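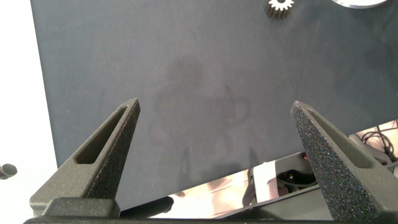 # Gear cell software: frequently asked questions

These are the questions that come up most from people who run, change or review the gear cell at Firusmont. The page covers perception, planning, control and the logging tools. Mechanical drawings and the safety file are kept elsewhere. Last edited 2018-11-20.

## General

**What does the software do?**

It finds small spur gears, picks them up, and places them where the task file says they go. A task file lists the parts, the order, and how close is close enough. Everything else (where to approach from, how wide to open, when to give up) is worked out at run time.

**What are the main pieces?**

- `see` turns camera images into part poses.
- `plan` turns poses and the task file into arm motions.
- `drive` sends the motions to the arm and watches what comes back.
- `indance` records runs and plays them back. People say "the Indance tool" or just "the recorder."

Each piece runs as its own process. You can restart `see` or `plan` without stopping the others. If you restart `drive`, the arm holds position and waits for a manual release.

**Which branch should I use?**

Use `main` for anything on the real arm. The `vasiliu` branch has the new grasp planner and is for simulation until the January review.

## Perception

**Why are there two camera views?**

The overhead view is good at telling you which part is which and bad at the last few millimeters, when the arm itself is in the way. The wrist view is the opposite. `see` starts with the overhead view and hands over to the wrist view once the gripper is close to the target.
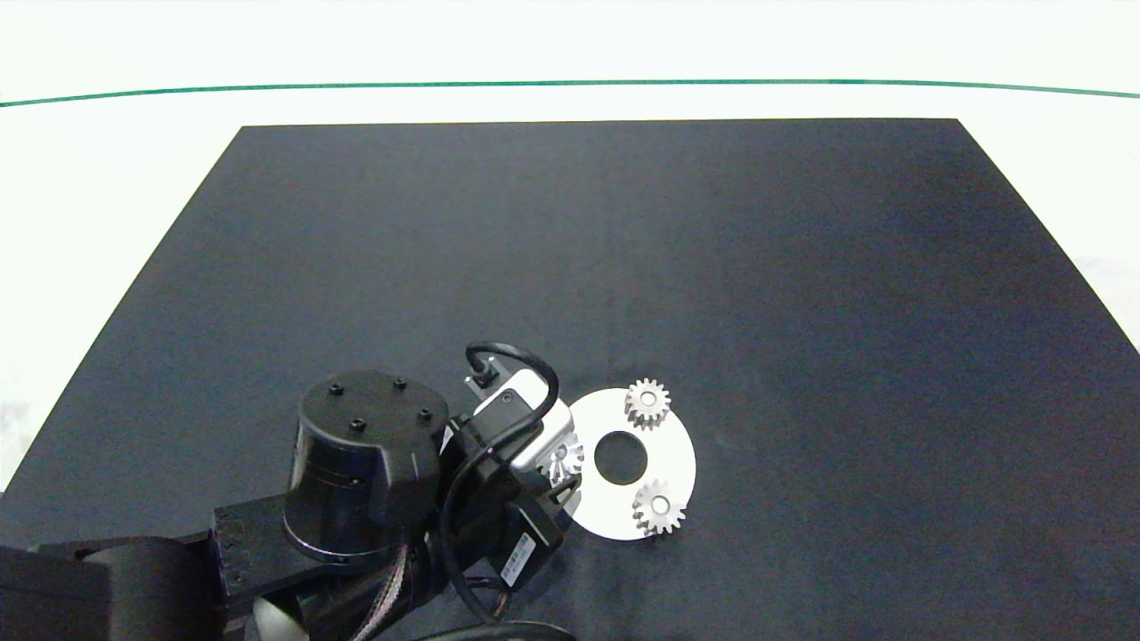

*Overhead view: three gears on the white disc, with the one at the left partly hidden under the gripper.*

**What happens when the arm covers a part?**

`see` keeps the last good pose and marks it as stale. A stale pose can be used to plan an approach but not to close the fingers. If the wrist view doesn't confirm the part before the final move, `plan` backs the arm off and asks for a fresh overhead image.

**Why does it sometimes find a gear that isn't there?**

Usually it is a reflection or a mark on the table covering. The detector was trained on 2,000 labeled images, and most of them had clean backgrounds. Newer recordings include marked cloth and shiny metal at the border of the view, and those are being labeled now. Until they are in, set `min_score` a little higher and mask everything outside the work surface. The mask is a polygon in `workspace.yaml`. Draw it again whenever the table or the camera has been moved, even slightly.
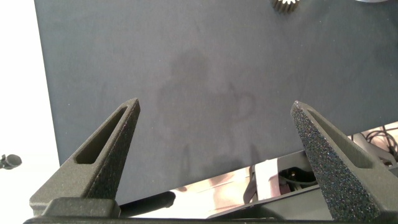 The mask for the wrist view is handled differently. The camera moves, so a fixed polygon is no use. `see` takes the table outline from `workspace.yaml`, projects it into the wrist image using the current arm pose, and drops any detection that falls outside. If the hand-eye calibration is off, this mask will be off too, and you will see real parts vanish near the table edge. Check the calibration before you start changing thresholds.

**How do I know the calibration is off?**

Run `see check-handeye`. It moves the arm through a short set of poses and prints the error for each one. If two poses in a row are red, recalibrate. If only one is red, run the check again first.

**Can it tell gears of different sizes apart?**

Yes, by outer diameter. It can't tell two gears of the same diameter apart by tooth count unless the wrist camera gets a face-on view, and the planner doesn't ask for one by default. Add `face_on: true` to the part entry if you need it. Picks will be slower.

## Planning and grasping

**How does it choose where to grip?**

The planner scores a set of finger positions around the rim and throws out any that would hit a neighboring part. For spur gears it prefers two points directly across from each other, with the fingertips near mid-height. The scoring weights are in `grasp.yaml`. Please don't edit them on the cell computer. Send a change request so the simulation tests run on it.

**Why are the fingers modeled as solid when they have cutouts?**

A solid shape is faster to check for collisions and errs on the safe side. The cutouts do matter for perception, because a part can show through them. `see` uses a separate, more detailed finger model to decide which pixels belong to the gripper.
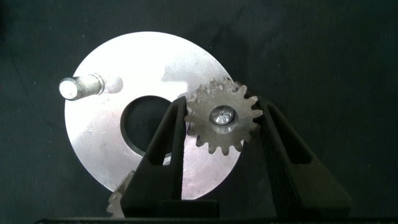
That detailed model has to match the fingers that are mounted. If you fit a different pair, change `finger_model` in `gripper.yaml` and restart `see`. An old model gives a thin band of wrong pixels along each finger, and the gear outline comes out too wide or too narrow as a result.

**What if the gear turns in the grip?**

A small turn is fine for plain placement. For meshing, where the teeth have to line up with another gear, `plan` takes a new wrist image after the grasp, measures the tooth angle, and adds a correction to the last joint. If it can't read the angle it goes ahead without the correction and writes `NO_PHASE` in the log.

## Control

**Why does the arm pause before the last move?**

`drive` waits for a wrist pose that is newer than the end of the previous move. With a healthy camera the wait is short. A long pause nearly always means the camera link has dropped to a lower rate - check the connection at both ends, then restart `see`.

**What does error 44 mean?**

The fingers stopped before reaching the expected width. Either the part is larger than the task file says or something else is between the fingers. Look before you clear it.

**Can I change the speed during a run?**

You can lower it. Raising it above the value in the task file takes a restart.

## Recording and tooling

**Are all runs recorded?**

Every run on the real arm is, unless you pass `--no-record`. The archive holds 1,105 runs at present. Each has both camera streams, the joint positions, the commands and the task file as it stood when the run began.

**How do I play one back?**

`indance play RUN_ID` opens both camera views with the detections drawn on top. Add `--replan` to feed the old images to the current planner and compare its choices with the recorded ones. This doesn't move the arm.

**Can I use the recordings outside the site?**

Our partners at Rekville have read access. Anyone else should ask Liviu Nistor, who looks after the archive and can set up an account or an export.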